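Cleaning a carved vanity table and its padded stool

White furniture with carving shows every gray line of dust, and most of us wipe only the flat top. I clean mine in this order.

Begin with the mirror frame. Use a dry soft brush, a makeup brush is good, and go from the top down, so the dust falls on the part you did not clean yet. Then brush the raised scrolls on the drawers and the roses on the apron. Water comes only after this. If you start with a wet cloth, the dust turns into paste and sits in the corners of the carving.

For washing I mix 20 drops of mild dish soap in a bowl of warm water. Wring the towel very well — it should feel almost dry in the hand. Wipe the legs from the apron to the floor. Gold knobs get a dry cloth only, no polish.

A stool seat in light fabric needs more patience. Vacuum it first, then lay an old terry towel over it while you work on the table, to catch the drips. If there is a stain, dab from outside to the center and wait 30 minutes before you judge the result. Try the soap first on the underside.
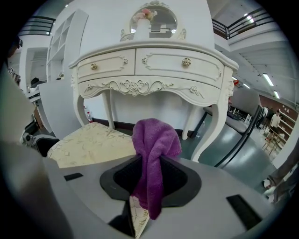 Hamdia Kassa wrote to us that she puts a little baking soda on the seat of her stool, leaves it overnight and vacuums in the morning, and that the smell of old perfume goes away. She does it every July, when the windows can stay open.

Do not push the stool back until the fabric is dry.

Last updated: 2025-06-20

Related tips
Drawers that stick in summer
Washing terry towels so they stay soft
Small scratches in white paint
How to move a mirror safely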